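Talks > Fan Evenings > Speaker Notes > The Long Winter of Nollholm

Notes for the Nollholm talk, Pin-yu Cheung
2020-07-16

Say hello. Thank the Litton library folks for setting up the call and for letting me go first, before everybody's dinner gets cold. Remind people to mute. Remind myself to unmute.

Opening

So, I want to start with a confession, and those of you who were in the chat room back in February already know it: I did not like the first season of Nollholm. I watched two episodes, folded some laundry through the third, and told my sister it was a show about people in coats looking at a lake. She had the good sense not to argue with me. She just kept texting me every week, "Have you gotten to the ferry yet?" and of course I hadn't, and of course eventually I had to, to make the texts stop.

(Wait here. Let people react in the chat. Somebody will type FERRY in capitals.)

If you haven't gotten to the ferry yet, I am going to spoil it tonight, I'm sorry, I'll hold up my hand before I do and you can go get a snack for a minute or two.

For anyone brand new, and welcome if you are, Nollholm is a ghost story that takes place in a lake town, and it runs in two time periods. There's the present day, where Arnik comes home to sell his late father's boathouse, and there's 1755, the winter the lake froze and the town was cut off. The show goes back and forth between them, and for most of the first season it doesn't tell you why. The same actors turn up in both halves. The same house turns up in both halves. You're supposed to be a bit lost. I was very lost.

What I want to talk about is how the show uses waiting. I know that sounds dry! Stay with me. I think the reason people bounce off this show and the reason the rest of us can't shut up about it are the same reason.

Part one: the lake

Start with the freeze. In the first episode we see the lake freeze over in the old timeline, and it takes most of the hour. There's a conversation about flour, there's the business with the two brothers and the sled, there's a very long prayer, and every time we go back outside the ice is a bit further out from the shore. No music. I timed it when I rewatched, and the shot right before the credits, just the ice and the dark and one lantern, holds for 58 seconds.

Now the first time around I thought that was somebody showing off. The second time I noticed what I was doing during it, which was searching the dark part of the picture for a face. There isn't one. But I looked, and I bet you looked, and from then on the show has you. Every time there's a dark corner you're going to check it. They've trained you in under a minute and they've done it with nothing at all.

(Ask: did anybody see a face? There's always one person who did. Be nice. Last time we talked about this for ages and I had to drop the whole section on the priest.)

Compare this with how the same trick gets done on most haunted-house shows, where you get the quiet and then you get the bang. I love a bang. I grew up on bangs. My brother and I used to rent whatever had the worst cover and watch it with the sound up. But once you've had the bang you can relax, can't you, and Nollholm goes the whole first season without letting you relax once.

Part two: Arnik and the boathouse

I want to say some kind things about Arnik here, who gets a rough time on the message boards. People call him slow. People say, why doesn't he just leave, why doesn't he call someone, why does he go back down into the boathouse with a flashlight that was already flickering in the last episode.

All fair. But look at what he's doing down there. He's sorting his father's things. In episode four he spends a whole evening on one drawer, with fishing line and receipts and a tin of buttons, and he can't throw any of it out. Anybody who has cleared out a parent's house knows that evening. When my dad passed I spent an entire Sunday's worth of hours on a box of extension cords, and I could no more have walked away from that box than I could have flown. So when people ask why Arnik doesn't leave, I think, well, he's not done with the drawer.

And the show knows this, because the ghost knows this. She never chases him. In all of season one she moves toward him exactly once. The rest of the time she's just in the house, the way the buttons are in the house.

(If time is short, skip to the ferry. If not, do the bit about the wallpaper.)

The wallpaper bit: the parlor in the old timeline has green paper with little birds on it. In the present-day parlor it's been painted over, but from episode five on you can see the paint starting to lift near the door. By the finale there's one bird showing. No character ever mentions it. A gentleman on the boards went through and collected every shot with that wall in it, and he made a very good case that the bird shows up right when Arnik starts hearing his father's voice. I went and checked and I think he's right, although in one scene the wall looks perfectly smooth again, which may be a clue and may be somebody in the paint department having a bad morning.

Part three: the ferry

HAND UP. Spoilers. Count to ten.

Okay. The ferry.

All season long we've been told that the ferry stopped running before Arnik was born. It comes up in the very first scene, when he has to drive the long way around. His aunt says it, the real estate lady says it, there's the rusted sign. And then in episode eight he's on the dock at night, he's finally ready to go, he's got his bag, and the ferry comes in.

What I love is that nobody in the scene is frightened. He's tired and he's been waiting, and a ferry is what you wait for on a dock. He gets on! We're all at home yelling at the television and he gets on and sits down and puts his bag on his knees like he's going to work. And the woman across from him is the woman from the flour conversation in episode one, and she moves her skirt to make room for him, and that's the end of the episode.

I did not sleep well. I called my sister and she laughed for a long while.

Somebody in our group pointed out that the woman moves her skirt the same way in the first episode, in the church pew, for a person we can't see. So either the show was telling us right at the start, or he's been on that ferry all along, or she's simply a polite lady. We have gone back and forth on this for months. I'd like to hear from new people about it, because the regulars have all dug in.
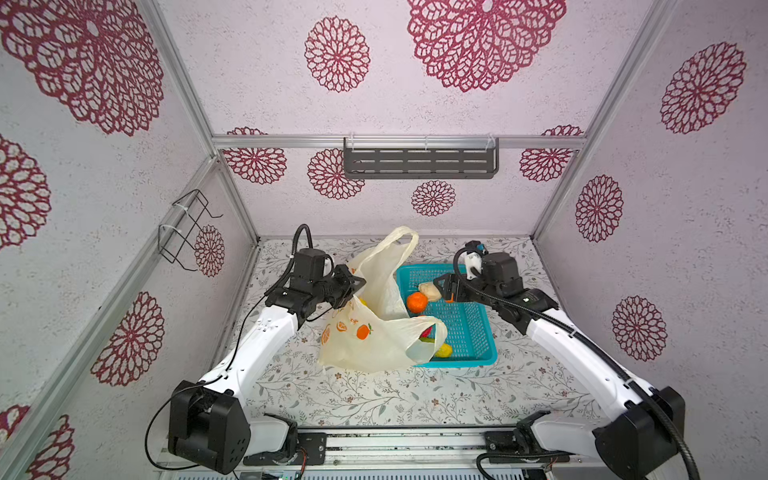 Which brings me to Pan. I can't do a Nollholm talk without doing Pan, I'd be run out of town.

Pan is the dog, for the new people. He's a big gray shaggy fellow who belongs to the neighbor, and he shows up in the present-day story whenever Arnik walks the shore. Now the question of whether Pan is alive has eaten up more of my free time than I'd like to tell my boss. On the alive side: he leaves prints in the snow, and the aunt feeds him a piece of ham in episode six. On the other side: the neighbor never once speaks to him, and in the second episode there's a gray dog asleep by the stove in the old timeline who does not get a name.

My own view, and I'll go down with it, is that Pan is alive and is the only one who is. I think everyone else in the present-day story got on the ferry at some point before we met them. The aunt feeding him the ham is the part people throw at me, and I grant you it's a problem. I've been working on it.

Season two, a few words

I'm going to be gentle about season two. It has 14 episodes and I think it needed fewer. The Stockroom episode is wonderful. The two-parter with the surveyor is good if you watch both halves on the same night and pretty thin if you don't. And it has the letter, which I still can't read out loud without my voice going, so I've asked a friend to read it for me at the end tonight.

Where I think it goes wrong is that it starts answering. We find out who rang the bell. We find out about the key. I didn't want to find out about the key! I had a perfectly good idea about the key. But the ice comes back in the last ten minutes, and the lantern, and I caught myself searching the dark again, so it can't have gone too far wrong.

Questions and odds and ends

Leave plenty of time for this. Last time there were 145 messages in the chat before I'd finished and I missed most of the good ones, so I've asked for somebody to pull questions out as we go.

Likely ones:

Which order to watch in. As it aired. There is a fan cut that puts the old timeline first all in one go, and it's interesting once, but you lose the flour.

Is it too scary for teenagers. Depends on the teenager. There's very little blood. There's a lot of standing at the foot of the bed.

Will there be a third season. I don't know any more than you do.

Where's the soundtrack. There's hardly any music, so I'm not sure what would be on it. Wind, I guess.

Remember to mention the rewatch group, two episodes a week, new people very welcome, cameras optional. Mention that the library has the first season on disc and that the second disc skips in the church scene. Thank everyone again. Letter reading, then say good night.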